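4. What is inside an office tower, and what slows people down

I should say at the start of this section that I went into the teardown work thinking the screws would be the story. Everybody who has ever opened an old desktop complains about screws. I had a spreadsheet column for them and everything! By the end of December I'd stopped filling it in, and the column I cared about was the one Shoshana Dvorak had added on a whim, headed "where did your hand go next?"

Our towers came through the Lindwood depot, 448 of them, nearly all retired from offices and schools. They're opened lying on their side with the panel off, so you work straight down into the case and gravity does a bit of the holding for you (a loose drive stays put, a cable flops out of the way, mostly). Rafferty Zamora tried a batch standing upright for comparison and gave up before lunch.

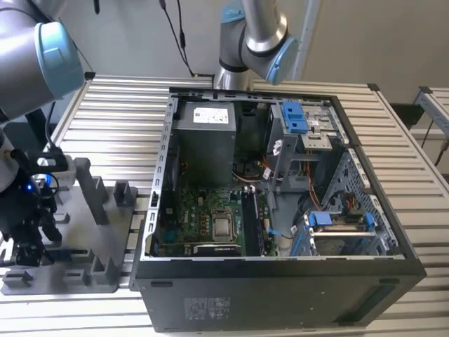

Once the panel is gone, people hunt for colour. I noticed it in my own notes first and then in everyone else's. A blue latch on a drive cage gets touched before anything grey does, even by workers who've been told to begin with the memory. I don't think that's a bad habit, and I suspect whoever picked the colour was counting on it. The latches say "press me" in a way that a bare metal bracket never will. We ended up calling these parts "inviting" in the coding sheet, which Corinne Castellanos thought was a silly word for a paper, but she couldn't come up with a better one, so it stayed.

Wiring is the opposite. Orange, yellow and red bundles are just as bright, and yet people steer around them. Mavis Greenberg told us she treats wires "like somebody else's knitting", and I've thought about that every time I've opened a case since. In our sessions the power wiring was nearly always left till late, although moving it earlier would have opened up the rest of the case. When we asked newer workers to shift it first, they did so very gingerly and then sped up on everything after.

The board itself splits our group neatly in two. The experienced people read it by its landmarks: the processor socket, the memory slots, the long expansion slots, and they'll tell you which way round it is without thinking. The newer ones look for printing. A maker's name on the board turns out to be a great help to them for getting oriented, so in the revised instructions (Section 5) we give directions from the logo wherever there is one. See Figure 3 for the sort of board we mean.

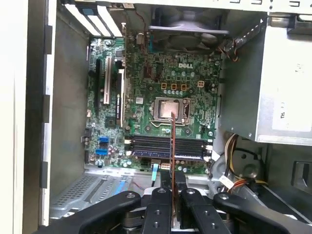 Figure 3. Dell motherboard in an open desktop case, with the processor in its socket and two long black memory slots. Photo: Elia teardown study, Lindwood.

Memory came out first in our preferred order, and I'd still defend that. The white clips at the slot ends are easy to find with a fingertip, nothing has to be unscrewed, and a new worker gets a small win early on. The processor lever is another matter. It's thin, it sits right along the socket, and several people in the first round pushed it the wrong way because they expected it to lift straight up. One extra sentence in the instructions ("press down, ease it outward, then let it rise") fixed most of that.

We did argue about the drive cages. Mavis Achterberg wanted them out before the memory to make elbow room, and in a really cramped case I'd go along with her. For the Lindwood towers the difference was too small for me to make a fuss over, and I've left both orders in the Plikari coding sheet so that other depots can try them and grumble at us directly.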